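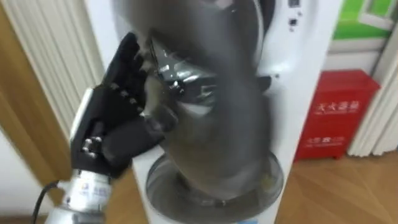
Sigita a demandé sous la version précédente de cette page s'il faut vraiment trier le linge foncé à part, même quand il a déjà été lavé plusieurs fois. Oui, je le conseille toujours, et je vais expliquer comment je fais.

Laver le linge foncé sans le faire griser
Mis à jour le 2023-03-05

Ce qu'il faut
- une lessive liquide sans agent blanchissant (j'utilise la Vumach, une autre convient aussi)
- du vinaigre blanc
- un séchoir placé à l'ombre

1. Le tri
Séparez d'abord le noir et le gris foncé du bleu marine. Les jeans neufs restent seuls pendant les premiers lavages, car ils perdent beaucoup de couleur. Videz les poches. Un mouchoir en papier oublié donne plus de travail que toute la lessive.

2. Retourner les vêtements
Mettez chaque pièce à l'envers et fermez les fermetures éclair. Le frottement se fait alors sur l'intérieur du tissu.

3. Remplir le tambour
Ne tassez pas. La main doit pouvoir passer à plat au-dessus du linge. Si le tambour est trop plein, la lessive se rince mal et laisse des traces claires, que l'on prend à tort pour de l'usure.

4. Le programme
Choisissez 30 degrés et un essorage modéré. Sur ma machine, une Hirano assez ancienne, c'est le programme 6. Chez vous le numéro sera sans doute différent, regardez la notice. Je verse un demi-verre de vinaigre dans le bac de l'adoucissant, jamais dans le tambour, et jamais avec de l'eau de Javel.

5. Le séchage
Sortez le linge dès la fin du cycle et secouez-le bien. Étendez à l'envers, hors du soleil direct. En juin, j'ai laissé un pantalon noir une journée entière sur le balcon et la jambe droite est devenue presque brune.

Pour les pulls en laine, suivez plutôt la page sur le lavage à la main.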